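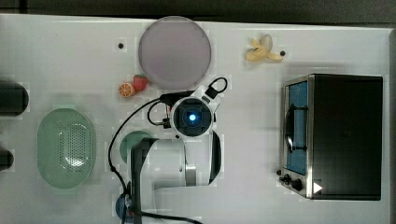
# The Strawberry Round

Perrine Boyer had the laptop on her knees and wouldn't look up from it.

"It's going for the plate again," Nkrumah said.

"It isn't going for the plate. It's going for the strawberry. The strawberry is up against the plate."

Each team at the Kallmont meet got 600 seconds and the same toy kitchen. Fruit in the basket scored. Fruit on the plate scored less. Pushing the toaster oven lost you everything from that round, and Ploltard High had pushed it twice in practice.

Heloísa had written the grasp code in March, when they only had the orange slice to test with. She called it Griter, after a typo in the first file name. It was good at orange slices.

"Move the plate first," Thibault said.

"That costs us 69 seconds."

"Then it costs us 69 seconds."

Perrine thought about it. Ms. Jacquet stood behind them with her coffee and said nothing. She was allowed to say nothing and to call time, and she took both jobs seriously.

"What if we come in from the right," Heloísa said. "Turn the wrist some 160 degrees and slide in along the table. The open finger ends up on the leaf side."

"The cable won't reach."

"It will if you let it go around the left."

Nkrumah walked over to the end of the table and crouched until he was level with it. He studied the cable for a while. "It'll reach," he said. "Go slow, though. And skip the banana – do that one last."

Perrine changed two numbers, then changed one of them back. She saved the file under a new name so they could return to the old one.

"Rojanasak's team did the banana first," Thibault said.

"Rojanasak's team has a better gripper."

Ms. Jacquet looked at her watch. "Ready?"

Perrine put her finger on the key. "Ready," she said, and pressed it.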